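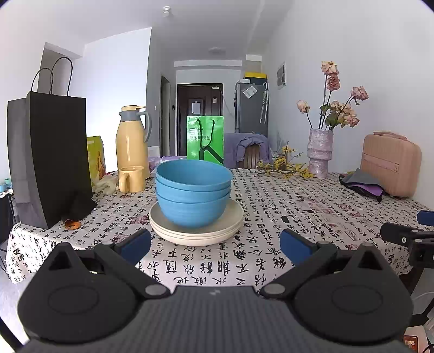 4. Comparing finger pads on the hand-held gripper

Use this section to choose between the flat pads and the ribbed pads supplied with the Pendale hand-held gripper. Allow an hour for one pair of each. Finish the camera check in section 3 before you start.

What you need
Gripper with a charged battery
Both pad sets and the 2 mm hex key
Bowls and plates of the kind you plan to handle
A trial sheet (print one per pad set)

Setting up

1. Set the gripper down with the power off. Loosen the pivot screw on each finger by half a turn. Do not take the screws out.

2. Slide the old pads off the fingertips and push the new ones on until they click. Fit the same type on both fingers.

3. Tighten the screws until the fingers move freely with no side play.

CAUTION: Overtightened screws make the trigger stiff and can strip the thread. Stop when you feel firm resistance.

4. Turn the gripper on and start the Rana viewer. Open and close the fingers fully, twice. The width reading should return to within 2 mm of where it began. If it does not, repeat step 3.

Running the trial

5. Put a stack of bowls on a stack of plates near the front of the table. Leave your other things where they normally are. A cleared table gives better results than you will see in daily use.

6. Approach from the front with the fingers open and level with the rim of the top bowl.

7. Close on the rim with one finger inside and one outside. Lift the bowl clear, hold for a slow count of three, and put it back.

8. Mark the trial sheet: held, slipped or missed. Do 200 lifts with each pad set, changing bowls as you go.

NOTE: Wipe the pads with a dry cloth every so often. Dust changes the grip more than pad shape does.

CAUTION: Keep your free hand away from the pivots while the trigger is moving.

Our own results

Remedios Mateos ran 242 lifts with the flat pads and 257 with the ribbed pads. The flat pads slipped less on smooth rims. The ribbed pads were easier on plates - mainly when picking up the top one by its edge.

Save the trial file before changing pads. The viewer overwrites it on restart.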